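Rochelle Paewai
@rpaewai_av
January 4, 2018

1/ Thread on storing wired headsets. The Brurholm training rooms have 80 of them and I have spent the break putting them in order. Notes for whoever inherits the cupboard, and for anyone else with a cupboard like it.

2/ The stock is over-ear, wired, most with a boom mic. Two batches, one bought in August and one older. The cable measures 1,870 mm from ear cup to plug on the ones I put a tape against. That is a lot of cable for a person sitting next to the socket.

3/ At the end of a session people wind the cable around the headband. It's fast and it keeps the plug off the floor. It also puts the coil across the sliders, and the next user has to undo it before they can adjust anything.

4/ The usual result is a bundle hanging under the slider block. Loops cross each other, so pulling on any one of them tightens another. Unwind from the outermost loop. Do not pull the plug through the middle. 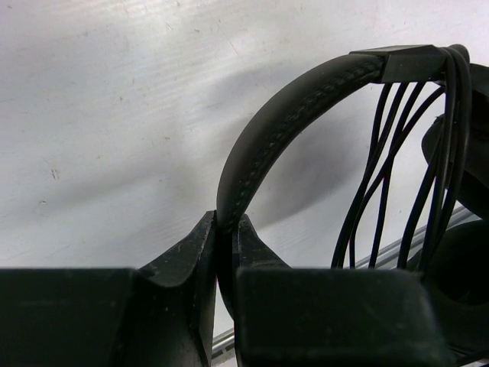 Headband, slider block and cable.

5/ Worth looking at the inner face of the headband while the cable is off. On a textured band, lint settles in the pattern and a wipe only moves it along. Dry soft brush first, then a barely damp cloth. No alcohol on padding.

6/ Sliders next. Run each side to full extension and back. Both sides should stop at the same place. If one creeps under the weight of the ear cup, it goes in the repair tray. I pulled 12 for this, all from the older batch.

7/ Musyoka Urio asked whether the winding itself causes the creep. I can't show that. The 12 were also the ones on the front row, which get used by every group. Too many variables, small sample.

8/ What I can show is where cables fail. On every dead one I opened, the break was within a hand's width of the ear cup, at or just past the strain relief. A tight first turn around the band starts its bend right there.

9/ The Skovorau replacement cable is rated for 1,000 bends on its data sheet. No bend radius given, so the number is hard to use. I emailed and got the same data sheet back.

10/ Method I settled on. Leave a slack length at the ear cup, longer than your hand. Coil the rest in loops the size of a saucer, alternating over and under so the twist cancels. One hook-and-loop tie. Coil sits inside the arc of the headband and is attached to nothing.

11/ Time per headset, once practiced: less than it takes to unwind a bad one. Catrin Gronow does it faster than I do and with neater loops. She used to rig stages.

12/ For contrast, the wrapped style on one with a boom mic. Loops run from one slider block to the other, gathered around the band at both sides, and a longer strand comes down through the middle between the ear cups. Compact enough, but you can't move either slider without disturbing the coil.
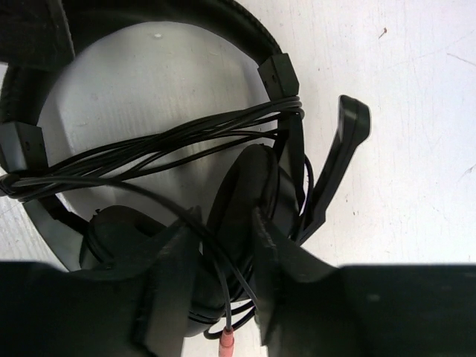

13/ Boom mics. Fold the boom parallel to the headband before the headset goes in the box. Booms left sticking out hook the neighboring cable. If the joint is stiff, stop and put it in the tray – forcing it is how we lost two last spring.

14/ Boxes. I tried the Tully divided crates. The cells are a good width and slightly too shallow, so the lid presses on the headband. Using them without lids. Clodagh Coughlan suggests the deeper Skorkport ones, which cost more and fit the shelf worse. Undecided.

15/ Labels go on the outside of the slider housing if there is a flat face, otherwise on a flag near the plug. Never on the ear pad. Adhesive on ear pads is a permanent condition.

16/ Reply to a few people: yes, I know about wireless. Charging 80 of anything before a morning session is a separate thread, and Latrice Dunleavy has already written it from the Tuesday-to-forget side of the hall. Go and read hers.

17/ Still open: ties. The hook-and-loop ones collect lint and walk off in pockets. Silicone ones stay put and perish. If you have run either for more than a year in a shared room, I'd like to know which brand and how many you had left at the end.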